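Nov 17, 2021

Gauge at the bottom of the garden read 5 mm at seven this morning. Air temperature low, no wind, ground soft under the grass but not standing wet. Went round the allotment side first and lifted the last of the beetroot, which have gone woody at the top. Leeks can stay.

Main work of the day was the damp in the back bedroom. I have been logging relative humidity in there since September, two readings a day, morning and evening, with the door shut and the radiator on its lowest setting. Pulled the figures together after breakfast. The morning mean is 62 per cent. The evening readings run lower on the days the window vent is open and no lower at all on the days it is shut, so the vent matters more than the radiator does. I had assumed the reverse and had been turning the radiator up.

The stain on the outside wall has not grown. I pencilled round it in September and the line still matches on three sides. On the fourth, towards the chimney breast, the paint has lifted slightly, and I think that is old plaster letting go. Tapped along it with a screwdriver handle. Hollow for a hand's width, sound after that.

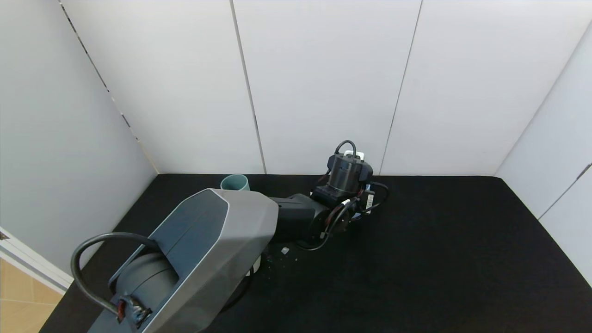 Repainting has to wait until the plaster is dry, but the colour can be settled now. Brostadwood sent the card and I have been through it twice. Their whites are hard to judge on paper against the existing skirting. What I want for three of the four walls is something close to the plain white panel walls standing round that black tabletop, which show up a dark surface well and would do the same for the bookcase. The chimney breast could go darker, but I would sooner see a test patch dry before deciding. Precious Lumanlan suggested a grey with some blue in it and has promised to drop off what is left of her own tin. It is a clay paint, so it should let the wall breathe, although the data sheet gives no figure for that and I have asked for one.

Telephoned Ellent about the lime plaster. The man on the counter was clear on mixing and vague on drying. He quoted a week per coat without asking the thickness, the wall type or the time of year. I will go by the meter. The procedure, as I have it down:

Hack off to sound plaster plus a margin of two fingers.
Brush down, damp the brick the evening before and again in the morning.
First coat no thicker than the old one, scratched up while still soft.
Sheet over for two days, then vent open and radiator off.
Second coat only when the meter reads the same on three mornings running.

The old plaster has horsehair in it. Saved a piece in an envelope.

Checked the gutter over that corner from the ladder before lunch. The joint above the downpipe had a gap I could get a fingernail into, and there is a green streak on the brick directly below. That is very likely the whole cause. Cleaned it, dried it with a rag and ran a bead of sealant along the inside. Also took out a quantity of moss and one tennis ball. The bracket nearest the joint is loose and has let the run sag, so water sits at the joint instead of moving on to the pipe. Needs a longer screw, and probably a plug.

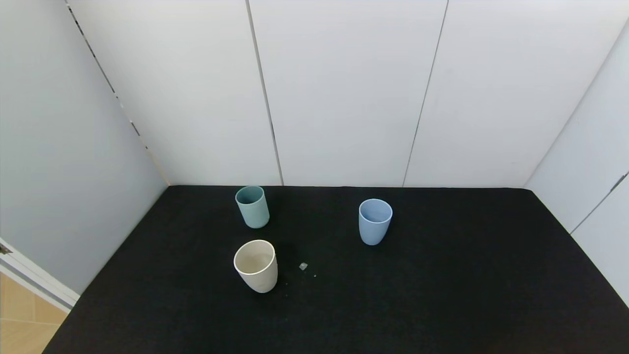
The bracket is an old pattern and Kusness no longer stock it. They have one that fits the same profile but sits lower on the fascia, which would mean moving its neighbours to keep the fall. I measured the run twice and got nearly 216 inches both times, tape sagging a little in the middle. With the fall as it stands, the far end is high enough to allow one bracket to drop, so I may get away with changing that one only. Will set a string line on the next dry day.

Afternoon lost to paperwork. Rivadeneyra have sent the insurance renewal with the rebuild value altered and no explanation. Wrote back asking for the basis of it. Gave them until the 24th.

Evening reading 58, vent open, radiator off. Put the meter batteries on the shopping list, along with screws and masking tape. Soup, and the rest of the beetroot.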